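Slide 1: Labelling shared equipment
Hinata Iwasaki, Perrin tool library

Say hello, mention the break is at the halfway mark. Handouts by the door.

Slide 2: Where we were
2547 items on the shelves in February. 21 came back with the wrong case or charger. Most had a number in marker that had rubbed off.

Slide 3: What goes on a label
Code plus a short number people can read out over the phone. Put it on the body, never on a part that comes off. Keep it small.
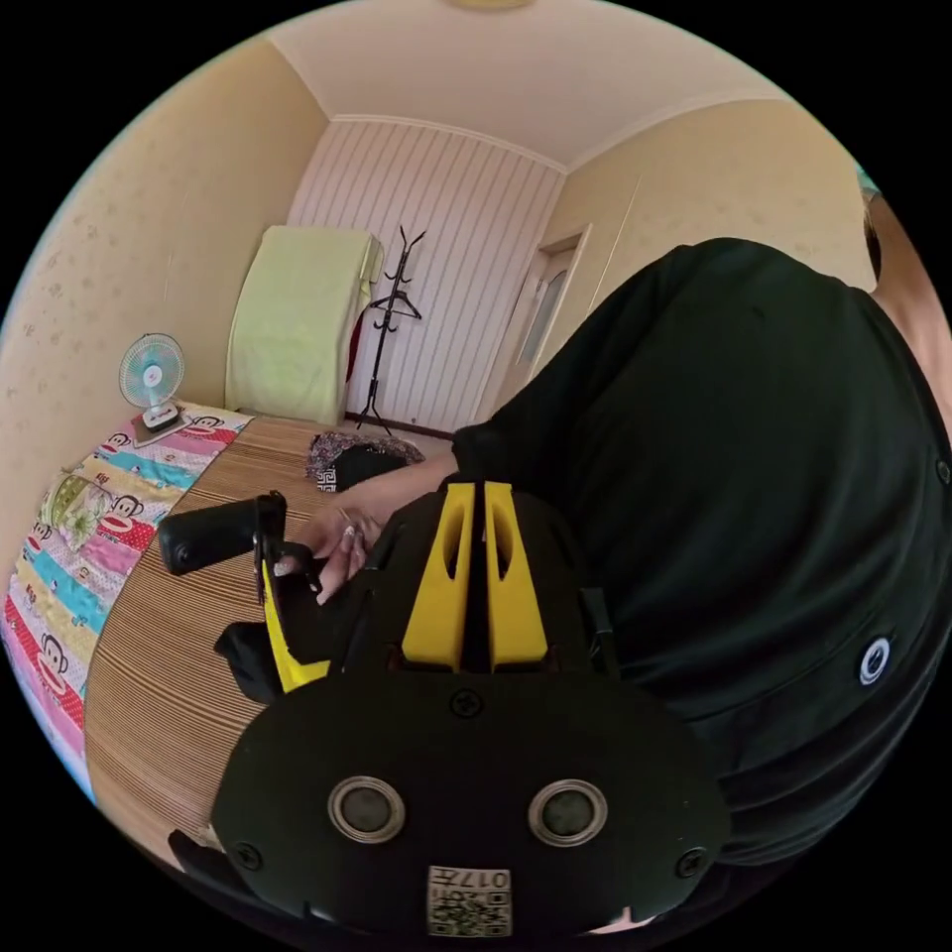 Code and number on one small white label, low on the housing.

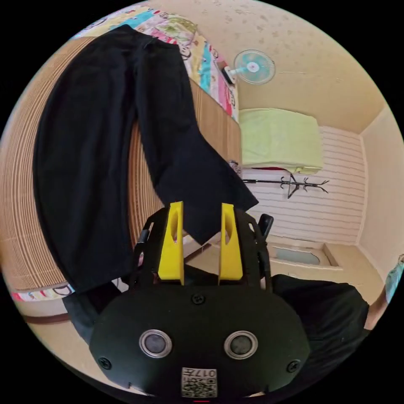 Slide 4: Cost
Rolls of 50. Ask who already has a label printer at their branch. Don't get into the Hostport catalogue here, leave it for questions.

Slide 5: Next steps
Fluten branch starts Friday. Garden tools first, then kitchen. Batteries get their own colour.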